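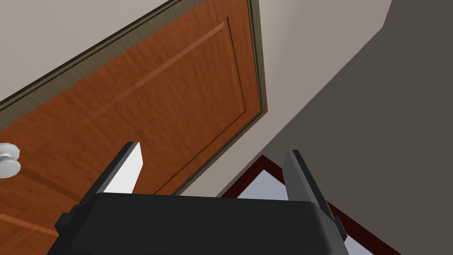 The simulated household program at the Jandham Institute has completed its first full round of demonstration collection for door and drawer tasks. The work forms part of the Oner project, which seeks to teach a single control system to act sensibly in homes it has not been shown before. Each demonstration is recorded from a viewpoint carried just behind the gripper, and the learning system is given no other view. An operator may therefore have to work with a paneled door lying at a steep diagonal, its pale round knob at the far left and the gripper still open and empty. Views of this kind are kept in the collection, as the finished system will have to recover from them without assistance.

The round closed with 499 accepted demonstrations against a target of 500. One recording was withdrawn during final review when its motion log was found to be incomplete, and the project office has decided not to replace it before the next round begins.

**How the demonstrations are made**

Operators guide the simulated gripper by means of a hand controller. Rooms are drawn from the Erraji scene library, which varies wall colors, door finishes and furniture from one session to the next. Starting positions are also varied, and a share of sessions begin with the gripper turned well away from level.

Asnakech Birhane, who leads the collection team, has asked operators to avoid correcting the view before they begin a task. "We want the correction to be part of the record," she said. "If the operator tidies everything up first, the system never learns how that is done."

**Review and labeling**

All recordings are checked by two reviewers working separately. Of the accepted set, 222 demonstrations have been given detailed labels marking approach, contact, grasp and release. Labeling of the remainder will continue under Finlay Yule, and staff who have completed the reviewer training may be asked to contribute hours.

Unsuccessful attempts are stored in a separate archive. Gwenaël Guérin is preparing a short paper on their possible use in training, and requests for access should be sent to him in writing.

**Next steps**

A second round is planned for August and will add cabinets and sliding windows. The institute will have 4 operator stations available for that period, two of them on loan from our partners at Ladard. Staff wishing to reserve time should contact Nayeli Muñoz in the project office. Requests received after 05/04/2019 will be placed on a waiting list.

The revised operator handbook is available on the shared drive and replaces all earlier versions.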